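Memoria del proyecto: la ropa que no nos ponemos
Trabajo de fin de curso, taller de Consumo y Vida Cotidiana
Entregado el 29 de agosto

Introducción

Cuando empezamos este trabajo teníamos la idea, un poco ingenua, de que iba a ser una cosa de encuestas y de gráficos, y al final se nos ha ido casi todo el tiempo en hablar con la gente sobre sus armarios, que es una conversación mucho más larga de lo que parece. Queríamos saber cuánta ropa se guarda en las casas del barrio de Trostow sin que se use, por qué se guarda y qué haría falta para que saliera de allí. Lo del porqué nos acabó interesando más que lo del cuánto, y se nota en estas páginas.

Pedimos a los hogares participantes que vaciaran un solo armario, el que quisieran, y que apuntaran las prendas en dos columnas: las que se habían puesto desde enero y las que no. Entre todos nos devolvieron una lista de 2934 prendas, bastante más de lo que esperábamos (y de lo que cabía en nuestra primera hoja de cálculo, que hubo que rehacer entera). De ellas, 2139 se habían usado al menos una vez. Las demás son el tema de este trabajo.

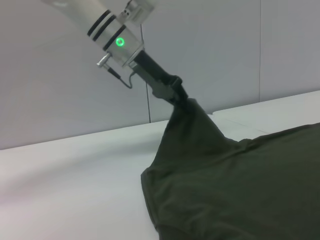

Pues en mi casa la columna de lo que no me pongo salió más larga que la otra, y eso que yo presumía de tirar mucho, nos escribió Maite al devolver su hoja. Añadía que lo peor fue encontrarse cuatro chaquetas casi iguales, todas compradas en rebajas, y que dos las había comprado creyendo que no tenía ninguna. Nos pidió que lo pusiéramos en la memoria por si a alguien le servía de consuelo, y aquí queda puesto con mucho cariño.

Por qué se guarda lo que no se usa

El motivo que más nos repitieron es la talla. Se guarda el pantalón de antes por si se vuelve a él, y se guarda el de después por si acaso. Hay personas que tienen tres tallas distintas conviviendo en la misma balda y que saben perfectamente cuál es la suya de ahora, pero les da pena despedirse de las otras dos.

Luego está la ropa con memoria. El vestido de una boda, el jersey que tejió una abuela, la camiseta de un viaje. Al principio nos empeñamos en contarla como ropa sin uso y varias familias nos corrigieron, y creemos que con razón: un jersey que se saca una vez al año para olerlo y volverlo a doblar cumple su función. Decidimos marcar esas prendas con un asterisco y dejarlas fuera de las recomendaciones.

Y queda la ropa que necesita un arreglo. Nos sorprendió muchísimo la cantidad de cosas paradas por un botón, una cremallera o un bajo descosido. En total la gente nos señaló 489 prendas que se pondría mañana mismo si alguien se las arreglara, y de ahí salió la segunda parte del proyecto. 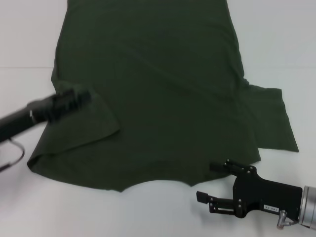
Texto: equipo de alumnado, grupo de tarde
Revisión: taller de Consumo y Vida Cotidiana

La tarde de arreglos

El centro cívico Detano nos dejó una sala con mesas grandes y buena luz, y convocamos a los participantes a una tarde de costura básica. Llevamos agujas, hilo de varios colores, dos máquinas prestadas y una caja enorme de botones sueltos que fue, sin duda, lo más celebrado de la jornada. Enseñamos a coser un botón con su cuello de hilo, a coger un bajo con puntada invisible y a zurcir un agujerito en el punto sin que tire la tela.

La camiseta merece un párrafo aparte, porque es la prenda que menos se arregla y la que más se tira. Cuesta poco, se compra otra y ya está. Pero casi todas las que nos describieron como perdidas tenían males pequeños: la costura de la axila abierta, el bajo enrollado, un enganchón. Recomendamos extenderla siempre en plano antes de meter la aguja y no estirar el tejido al coser, que es el error que cometimos todos en nuestros primeros intentos.

Lo que no salió bien

Calculamos fatal los tiempos. Pensábamos que un bajo se cogía en un rato y hubo quien se pasó la tarde entera con una sola pernera. Tampoco preguntamos la edad de las prendas, y ahora nos vendría estupendamente saberla. Para la continuación, que querríamos hacer en la zona de Grumton, hemos preparado una hoja nueva con esa casilla y con sitio para registrar hasta 1000 prendas por bloque de viviendas.

También queremos dejar mejor explicado lo del asterisco, que dio lugar a muchas dudas y a alguna discusión familiar muy entretenida. Las hojas en blanco y las instrucciones de costura están en la carpeta del taller, en el estante de abajo, junto a la caja de botones.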